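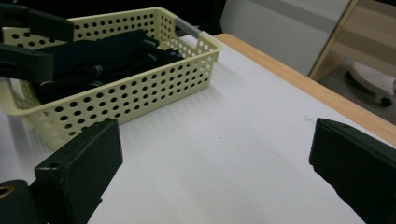

Photo: Vicente Bustos

August, quarter past six in the morning, and I have been awake long enough to read the entire Tridix manual, including the Portuguese.

It arrived yesterday from the vape shop in Clerkdale, where the fellow behind the counter told me it was the last device I would ever need. He told me the same thing about the Bailly, which lasted until the cat knocked it off the bathroom shelf, and about the one before that, which tasted of hot coins from the day I bought it. I admire his consistency.

The Tridix is rated for 2000 puffs per coil. The box says so in gold lettering. I have no idea who sits down to establish that, or what colour their lungs are by the end of it, but I'd like to know if they get dental.

First impressions, then. It is heavier than the Bailly and hums slightly when you press the button, like a fridge in another room. The mouthpiece gets warm. The tank holds less than I was led to believe and leaks from the bottom if you fill it past the line, and the line is printed in grey on grey. I now have a mango-scented jacket pocket.

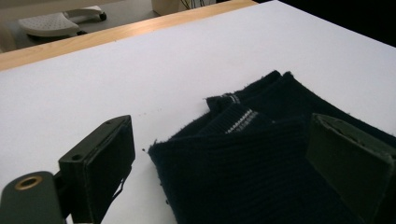 I did try to do the thing properly this time. Vicente has been at me to step down the nicotine and I promised him I would, in front of witnesses, at his own barbecue, with a sausage in my hand. So I bought the weaker Herkden liquid, the one that claims to be custard. It is a custard in the sense that a caravan is a house. By nine last night I had used twice as much as usual and spent most of the evening inside a private cloud, so whatever I saved on strength I made up on volume. Vicente says this is normal and settles down after a bit. Vicente gave up by going cold turkey in a fishing hut, so I don't see what he'd know.

I went back through the receipts before bed, a mistake. Forty dollars for the coils, 100 for the device, and that's on top of the 300 I've put through Clerkdale since Easter on the grounds that it was cheaper than smoking. It was cheaper, for a while - then I started having favourites.

Still no cigarettes. I should write that down somewhere, and I suppose this is where. I walked past the servo last night and only slowed down a little.

The Tridix is blinking at me from the kitchen bench. Three blue, one red. The manual says this means either fully charged or return to place of purchase. Clerkdale opens at ten.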